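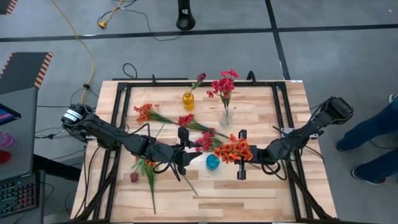 Figure 4. Tabletop with artificial flowers and vases and two robot arms.

4. Registration and Submission in the Lundemgate Competition

4.1 Setting and data

The Lundemgate competition is a regional contest for early business ideas, open to individuals and to teams of up to four people. It is run through a public website, and all stages before the final round take place online. The title sponsor, Kourkoulas, is a maker of online training software and supplied both the prize money and part of the hosting. Registration and submission were handled by Nikenley, a contest management service that keeps a time-stamped record of each account, each saved draft, and each completed entry.

The registration window was open for 11 weeks and closed at the end of August. During that time 1,402 accounts were created. An account is the unit of analysis in this section unless stated otherwise. Where several accounts belonged to one team, the team's entry was credited to the account that first opened the submission form, and the remaining accounts were coded as team members. Accounts created by the organizers for testing were removed before the total was taken.

Three outcomes are used. The first is whether the account holder opened the submission form at all. The second is whether a draft was saved that contained text in the main idea field. The third is whether a complete entry was submitted before the deadline. The outcomes are nested, and each is modeled on the accounts that reached the previous one. This follows the approach of Section 3 for the Jolla competition, with one difference: the Jolla data do not record drafts, so the second and third outcomes are merged in that case.

4.2 Form length

The submission form was changed once while the contest was open. The original form had 15 required fields, among them a market description, a funding plan, and a short statement on the background of each team member. The revised form kept the title, the idea description, the team list, and the contact fields as required, and made the others optional. The idea description had a minimum length of 50 words in both versions. Drafts that had been started on the original form were moved to the revised form without loss of text.

Because the change was made on a single date for all users, the comparison is between accounts that opened the form before the change and accounts that opened it after. This isn't a randomized design. Later accounts differ from earlier ones in several respects, the most important being that they had less time left before the deadline. We therefore include days remaining at first opening as a covariate, along with the referral source recorded at sign-up and whether the account was part of a team.

Accounts that opened the revised form were more likely to save a draft with text in the idea field. The difference holds with and without the covariates, and it is larger for individuals than for teams. For the third outcome, completed submission given a saved draft, the difference between the two forms is small and its confidence interval includes zero. Form length seems to matter mainly at the point where an entrant decides whether to begin writing. Once there is a draft, the added fields in the original form do not appear to have stopped many entrants from finishing.

One reading of this result is that long forms discourage entrants with less developed ideas, who would not have finished in any case. The draft text allows a partial check. Drafts saved under the revised form were shorter at first save than those saved under the original form, but they were revised more often. The final idea descriptions do not differ in length between the two groups. We take this as weak evidence against the selection reading. A stronger test would need judges' scores for all completed entries, and scores were released only for entries that passed the first screening.

4.3 Referral source

Sign-up included a single optional question asking how the person had heard about the contest. Answers were given as free text and coded into five groups: school or college, employer, local news, sponsor, and other. Two coders worked separately and settled disagreements by discussion. Blank answers form a sixth group and were kept in the models.

Accounts referred by a school or college form the largest group. They have the highest rate of form opening and a comparatively low rate of completion. Many were created in short bursts during class hours, a pattern that suggests registration as a group activity. Accounts in these bursts often show no second login. When they are set aside, the completion rate for the school or college group is close to that of the local news group.

Accounts referred by the sponsor behave differently. Kourkoulas announced the contest to its own customers on two occasions, once at launch and once shortly before the deadline. The first announcement was followed by a rise in sign-ups that faded within days. The second produced fewer sign-ups but more completed entries. Since the second announcement linked directly to the submission form and the first linked to the contest home page, the effect of timing can't be separated from the effect of the link target. Organizers of later contests could separate the two at low cost by varying the link within a single mailing.

4.4 Reminders

Nikenley sends automatic reminders to account holders who have a saved draft and have not logged in for a set number of days. The organizers left this feature at its default setting for most of the window and turned it off for a short period after complaints about repeated messages. The off period gives a second comparison, again without random assignment.

Return visits by draft holders fell during the off period and rose when reminders resumed. The pattern is clear in the daily counts but should be read with care, as the off period overlapped with a public holiday. Placebo comparisons using the same days of the week in earlier weeks give a smaller fall — though not one that accounts for the whole drop. The effect on completed entries is positive in sign and imprecise. Reminders appear to move return visits forward in time, and we can't say whether they add to the number of entrants who would have returned before the deadline without them.

4.5 Comparison with the Jolla competition

The Jolla competition offered a smaller prize, ran for a shorter window, and had no title sponsor. It used a single short form throughout. Its rate of completed entries per opened form is higher than that of Lundemgate under the original form and similar to that of Lundemgate under the revised form. This is consistent with the result in 4.2, but the two contests differ in too many ways for the comparison to carry much weight. In particular, Jolla entrants were required to live or study in the region, while Lundemgate accepted entries from outside it provided that the business would be based there.

Prize size is sometimes put forward as the main driver of participation in contests of this kind. The data here do not allow a direct test, as neither contest changed its prize while open. Sign-ups per resident were higher at Lundemgate. Completed entries per resident were nearly the same. A larger prize and a wider publicity effort may bring in accounts that never move past registration, and reports that use sign-ups as the only measure of success will then overstate the reach of a contest.

4.6 Limitations

Four limitations apply to this section. First, the form change and the reminder pause were decisions made by the organizers for their own reasons, and we had no control over their timing. Second, the free-text referral question was optional, and the accounts that left it blank were less likely to open the form, so the referral estimates describe the more active part of the sample. Third, email addresses were removed before the data were shared with us, and a person who registered twice under different addresses is counted twice. Nikenley blocks repeat registration from the same address but does nothing further to detect duplicates.

Fourth, nothing is known about entrants after the contest. Whether a completed entry led to a registered business, a job, or further training is outside the scope of the platform records. The organizers have agreed to a follow-up survey of all account holders who gave consent at sign-up. The data extract used in this section was taken on Thursday, March 7, 2024, and later corrections to team membership are not included.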